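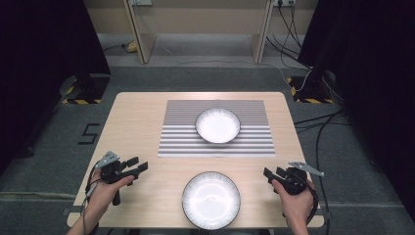

Two bowls, one striped mat.

I have been thinking about soup, and more to the point about the fact that I come from people who cannot let anyone leave a house without it. My grandmother did it, my mother does it, and last month I caught myself standing in the hallway in my socks, blocking a grown man's exit with a jar of barley and mushroom. He had come to read the meter.

So this is the spring I try to learn how to have people over like a normal person. I am 36 years old and I own a table. It should be possible.

The trouble is quantity. My grandmother's recipe for cold beet soup, which I have on the back of a Schouten Hardware receipt, begins with "26 beets" and never says how many it feeds. I assume it feeds a wedding. I tried cutting it down for two and got something pink that tasted like a wet basement. I tried the full amount and ate beet soup until May, at which point my dentist asked some gentle questions.

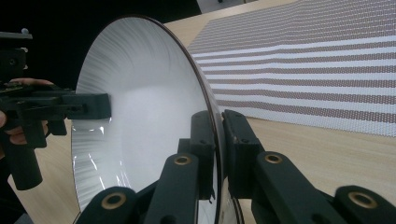
White inside, dark at the rim, very shiny.

My friend Baiba Mockus grew up with the same soup, or a close cousin of it, and she thinks my mistake is the kefir. She buys hers at the little shop on Kanow Street, where the owner keeps the good stuff behind the counter and sizes you up before selling it. I went twice. The first time he sold me milk. The second time I said Baiba had sent me, and he sighed and reached under the register like a man handing over a passport.

It did help. I hate that it helped.

What the kefir can't fix is the talking. In my family soup is served first so that everyone has something to look at while my uncle explains his views on the highway. You can't really argue with a full spoon, though he has tried. With friends there is no uncle, and you find yourself at seven in the evening with five people saying "mmm" at different pitches. Someone asks what's in it. You say beets. Then it's quiet again, and you start describing the kefir man.

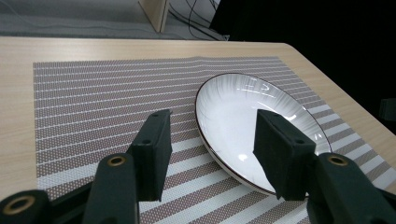 Stripes again, with a plate this time.

I did buy one of those dinner party books, secondhand, from the Trovitz sale. The author believes in a signature cocktail and a theme. She also believes in "resting" for an hour before the guests arrive, on a sofa, with your feet up. I would like to meet whoever is chopping her dill.

I skipped the cocktail. I did try the resting, and fell asleep, and woke up to the doorbell with a cushion button printed on my cheek. Best dinner of the year so far, as it happens. The potatoes were late, so people wandered into the kitchen and peeled things, and by the time we sat down they had already been arguing for half an hour about whether dill is a vegetable.
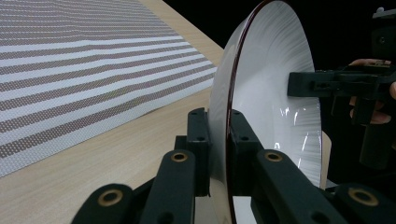
Baiba says it isn't, and she also says I should stop writing the menu on a card. I only did that once. It said "Soup" and then, under that, "More soup," and I thought it was pretty elegant.

Next up is the sorrel one, if I can find sorrel. Cloro, the fancy grocery by the station, had a bunch the size of a corsage and wanted corsage money for it. If you live nearby and have sorrel going wild in your yard, write to me. I pay in jars.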